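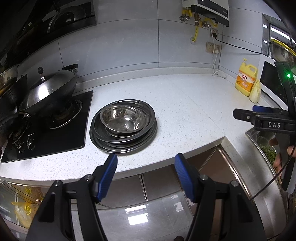 Let the small kitchens stay small

By Aidan Keogh

In Dondville, many families now break a wall to make the kitchen bigger. My neighbour paid 2436 euro for the plans only. I think it is a pity.

I cooked for 4 people during many years in a narrow kitchen in Noonan, and we ate well. Everything was one step from my hand.
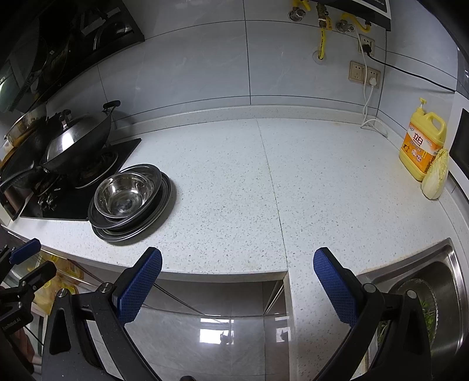 A big kitchen also asks for more heating in January, and more cleaning. People say they want space for guests, but my guests always stood in the doorway and talked to me. I liked them there.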